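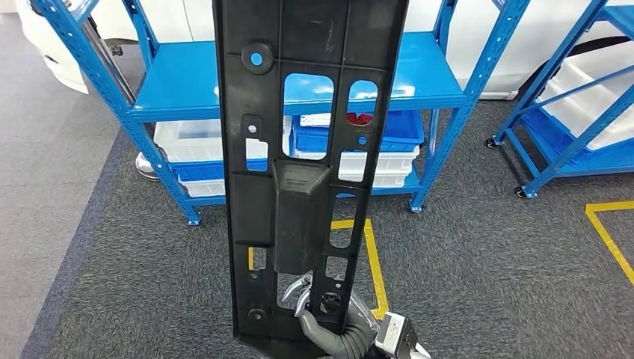
Savings Group Records, Hindska and Prekine Districts
README for the public release

What this is

Ledger records from village savings and loan groups in two districts, copied out of the groups' paper books and typed into flat files. The release covers 100 groups and 2,000 members. Read the section on problems before you build a chart from it. The last version was quoted in two grant proposals as proof that savings groups "cut household hunger," and nothing in these files can show that.

Files

groups.csv - one row per group: district, year formed, number of members at start and at close of cycle
members.csv - one row per member, with a random ID, sex and age band
deposits.csv - one row per deposit, by meeting
loans.csv - amount, stated purpose, due meeting, amount repaid
social_fund.csv - payments in and out of the emergency fund
codes.txt - purpose codes and what they are supposed to mean

Where it came from

The Savlow project trained the groups and also collected the books. That should bother you a little. The people who copied the ledgers worked for the same project whose success the ledgers were meant to measure, and the groups knew it. Typing and checking were done later under the Cho data program, which had no part in the training.

Amounts are in local currency units, unadjusted. The usual share price was 500 and the common fine for a missed meeting was 100, though several Prekine groups set their own rules and changed them halfway through a cycle. Where a rule change was written down, we kept it in the notes column.

Problems we know of

Groups that fell apart are mostly missing. A group had to finish a full cycle and still have its book to be included. Any repayment rate worked out from loans.csv is a rate for survivors.

Stated loan purpose is weak. "Small business" is the answer trainers liked to hear, and it shows up far more often in groups that had a recent visit. Treat that column as what people said in front of others.

Round numbers are everywhere. Loans of exactly 1,000 are so common that we suspect secretaries rounded when the sum was awkward. We can't prove it and haven't corrected anything.

The flood season has a gap. Many Hindska groups stopped meeting, and some filled in the missed pages afterward from memory. These rows are marked recalled = 1. Leave them out if timing matters to you.

What it can be used for

Deposit patterns within a cycle, the size and timing of emergency fund payments, comparisons of group rules. Please don't rank the districts against each other. The books were collected differently in each, and Prekine got a second visit.

What it can't be used for

Impact claims of any kind. There is no comparison group and no baseline, and income was never asked.

Privacy

Names, villages and meeting places are removed. Small groups may still be recognizable to neighbors - don't try to match them.

Changes in this version

Duplicate deposits removed from Hindska. Purpose code 7 split into school fees and medical. Corrected ages were received in September and added to members.csv.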